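# Visiting the Lisier workshop: frequently asked questions

Last updated 2022-10-24 by Hertta Kemppainen

Many people wrote to us after the April open day, and the same questions came several times. I collected the answers on this page. If your question is missing, please write to the visits desk and I will add it.

## About the demonstration

### What will I see?

The main demonstration is the computer bench. A robot arm works on a desktop computer which lies on its side with the panel off, so that you can look straight into it. The subject is taking apart and putting together office machines: memory modules, processors, expansion cards, drives. We call this bench Ekon, and you will hear the staff use that name all the time.

A demonstration lasts 45 minutes with the talk included. Rajeshwari Nadar gives the talk and Ville Toivonen runs the arm.
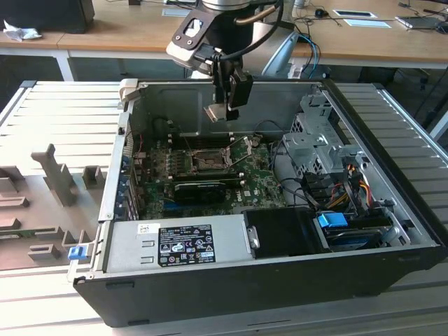
*The Ekon bench: the arm above an open tower, with the processor socket empty and its bracket raised.*

### Is it the same program every time?

No. Ville chooses the task on the morning of the visit. One group may see work around the processor socket, another group may see the memory. If your class or company has a special interest, tell us when you book, and we will try to follow it. We can't promise.

### Does the arm work without a person?

A person is always at the controls desk during a visit. Some movements are run from a program, and some are guided by Ville by hand. He says aloud which one is going on, so please ask him if you did not hear it.

### Why do you use an ordinary office computer?

We want to learn on the kind of machine that comes to recyclers and repair shops in large quantity. An office tower also has many different small tasks in one box. A latch, a card slot and a cable plug all need another way of gripping, and the cables are the most difficult part, as they do not stay where you put them.

### What are the trays beside the computer for?

They are part holders. A part which comes out of the computer needs a known place and a known position, otherwise the arm has to search for it. The holders have different shapes for different parts, and Reijo Toivonen designs them. He changes the design often, so the tray you see may differ from the one in our pictures.

### Can it go wrong during the visit?

Yes, and we do not hide it. A module can sit crooked, or the gripper can miss a latch. Then Ville stops the arm, explains what happened and starts again. Several teachers told us that this was the most useful part for their students.

### How close can we stand?

There is a yellow line on the floor, and visitors stay behind it while the arm has power. From the line it is hard to see small things such as the memory slots, so we also show the bench on a wall screen. When the arm is switched off, you may come to the table in small groups. 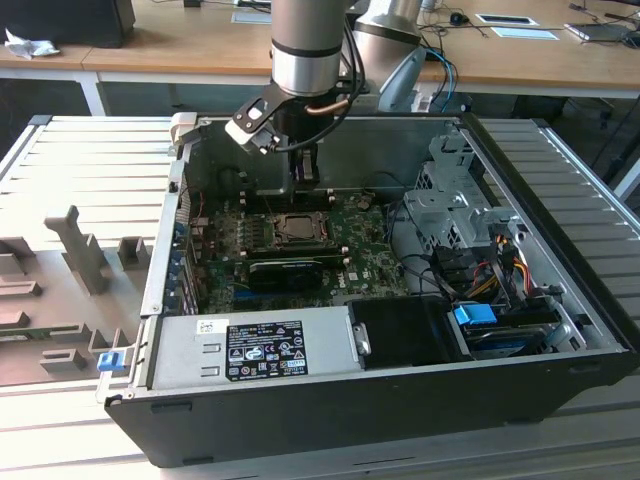

## Booking and practical matters

### How many people can come?

The smallest group is 4 and the largest on a normal visit is 24. For open days there is no booking – you come in when there is space behind the line.

### What does it cost?

Schools and students come free. For companies the price is 120 euros for the group, coffee included.

### Is there an age limit?

Children under 12 are welcome with an adult. The talk is made for teenagers and older, so smaller children can find it long.

### Where do we go when we arrive?

Use the entrance on the Berge side of the building and ring the bell marked 538. The main door is for deliveries only. Marjatta Nieminen meets you in the lobby and gives you the visitor badges.

### Can I take photos?

Yes, of the bench and the computer. Please do not use flash, and ask before you photograph a person.

### Can I bring my old computer?

Please don't. We can't take in equipment from visitors, not even as a gift. Your city recycling point will accept it.

### Is the room accessible?

The way from the lobby has no steps. The Bradetti room, where we have coffee, is one floor up and there is an elevator. If you need a chair at the line, tell Marjatta and she will place it before the talk begins.

### In which languages is the talk held?

Finnish or English. Write in the booking which one you prefer.

### What if we are late?

Call the visits desk. We can wait 5 minutes with the talk, but after that we must begin, and late guests are taken in at the first pause.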